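Sorting the Bed First: A Conversation with Ama Owusu

28 August 2019

Ama Owusu has been helping people go through their clothes for long enough that she no longer brings a checklist. She works mostly in apartments in the Kerslake district, and she runs a small business called Lustia with a phone, a folding ruler and a notebook. We talked over two mornings in August, mostly about beds, and about what happens to clothing when it leaves the closet.

She starts every job in the bedroom and puts everything on the bed. I asked her why she doesn't use the floor.

"Your back," she said. "People kneel for ten minutes and then they want to stop. A bed is close to the right height. And you have to finish by night, or you have nowhere to sleep."

In summer she likes a bed with a mat on it. Her grandmother kept a woven one and took it off in the fall. Owusu says clothes slide on a mat and don't pick up lint the way they do on a blanket, so it makes a decent work surface. On a thick comforter the piles sink and lean into each other, and she ends up folding things twice.

Her piles go by color at first, with no thought of what will be kept. Black goes at the far end. "Everybody has more black than they think," she said. "If you mix it in, you can't tell a skirt from a cardigan. Put it all in one place and deal with it last, in good light." Prints are folded early and set on top of something plain, where they can be found again.

She is strict about the light. She asks clients to open the curtains all the way and she won't sort dark clothing after sunset. Navy and black look the same under most bedroom lamps, and she has had to redo a whole drawer because of it.

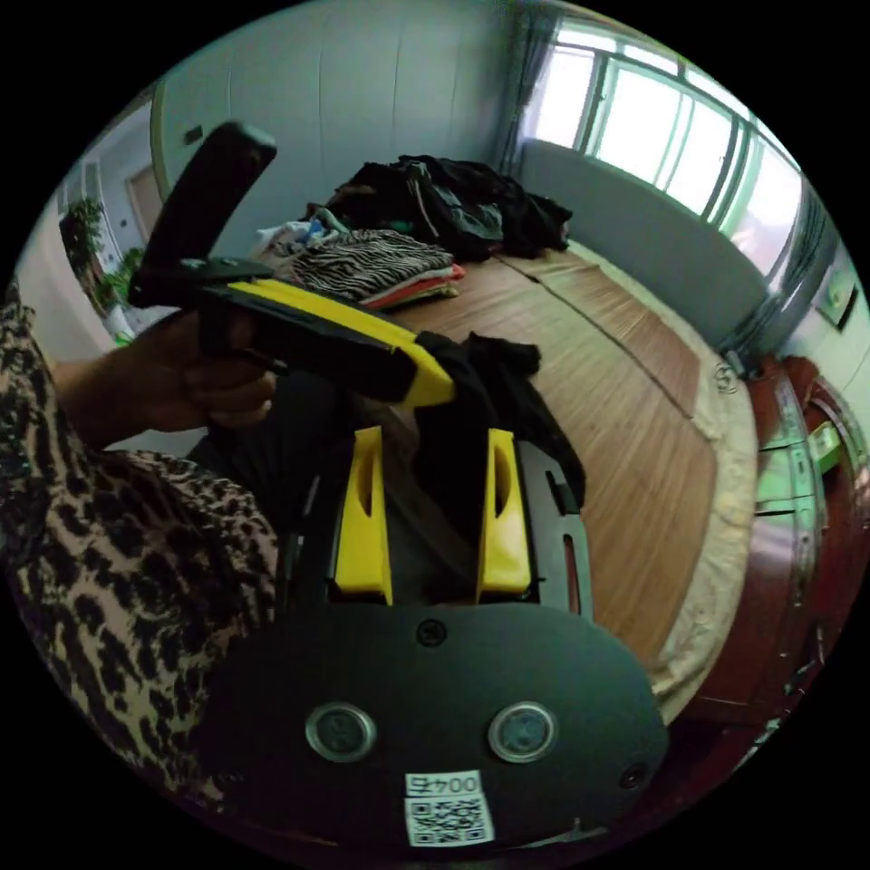 Folding, and what she skips

Owusu does not fold everything. Thin black knits get folded once and laid flat. Anything that comes out of the closet crumpled is shaken out and left over the end of the bed for a while before she decides whether it needs an iron.

"I used to iron as I went," she said. "It doubled the day. Now I let it hang and look at it again after lunch."

Heavier pieces go at the bottom of a stack and bright ones in the middle. She has a habit of keeping reds and oranges together, which she admits has no practical use. One client in the Drunow building asked her to put them back the way they were, by sleeve length, and she did.

Her stacks stay low. She once lined a shelf with tall ones for a client who wanted it to look like a store, and they were on the floor by the next visit. I asked her what height she aims for now, and she held her hand a little above the table.

Numbers come up when she talks about storage. Her folding ruler is set to 30 centimeters, the depth of the shelves in most of the Stellden wardrobes she works with, and she folds to fit that. Sweaters get an extra turn at the sleeve. For one family she went through 500 pieces in 2 days, and 111 of them were socks without a partner. She kept the socks in a bag for a month. The family found four matches.

Other people's bedrooms

I asked whether clients stay in the room. Most do at the beginning, she said, and then they drift off to make coffee. She prefers them nearby, because she will not throw away anything without asking.

"I can tell you a shirt has a hole. I can't tell you if you love it."

She doesn't move plants, pictures or anything on a nightstand. If a plant is near a doorway she walks around it. The only thing she asks to have cleared is the bed itself, and she usually ends up moving the pillows on her own.

There are things she would change about how she worked in the first years. She bought a lot of boxes and told clients to buy them too, and many of those boxes are now sitting in closets with other boxes inside. These days she waits until the piles are done before she measures for anything. Some jobs need no boxes at all.

Her own closet is small. She keeps her work clothes on hooks behind the door and the rest in two drawers. When I asked if they were tidy she laughed and said one of them was - the other has scarves in it, and she has been meaning to get to it since spring.

Lustia takes bookings by phone. Owusu is away for the first part of next month and says calls left during that time will be returned in the order they came in.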